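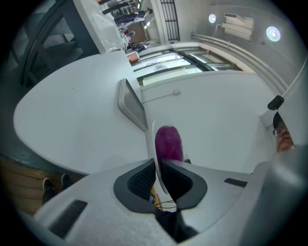 4.2 Color naming in shared kitchens

Benvinda Patrício
7 July 2021

The second part of the study looked at how people in the same household name the colors of everyday items. Purple gave the most trouble. In Figure 3 the glossy purple item, rounded at the top, stands in front of a thin white curved plate. Items of this kind drew a wide spread of names in our sessions: purple, violet, grape, plum, and in two homes simply "the dark one."

We collected 993 naming responses from 95 households in Rollow and Dewulf. Each adult answered alone, in the kitchen, with the usual lights on. Responses were written down as spoken and grouped later by the first color word used. Answers with no color word were kept in a separate group and are treated in Section 4.4.

Agreement within a household was higher than agreement between neighbors. Couples who had lived together for more than ten years often used the same rare word — "aubergine" in one home, "beet" in another — even when they had grown up in different towns. Children's answers were left out of the main count. They are listed in Appendix B.

Of the 293 responses given for purple items, the plain word "purple" was the most common in both towns. Older speakers in Dewulf used "violet" more often than younger ones did. We found no such difference in Rollow, where "violet" was rare at all ages.

Shine may also matter. Thirteen people changed their answer when a glossy item was turned and the highlights moved. We did not plan for this and did not control the angle of the light, so the result should be read with care. A follow-up with matte and glossy pairs will begin in September.

Figure 3. A purple item with a glossy surface.

Related items
Color words on market signs in Dewulf
The Pement word list: notes on the second edition
Asking about color by telephone

Contact | Copyright Flivavitz Papers | Back to top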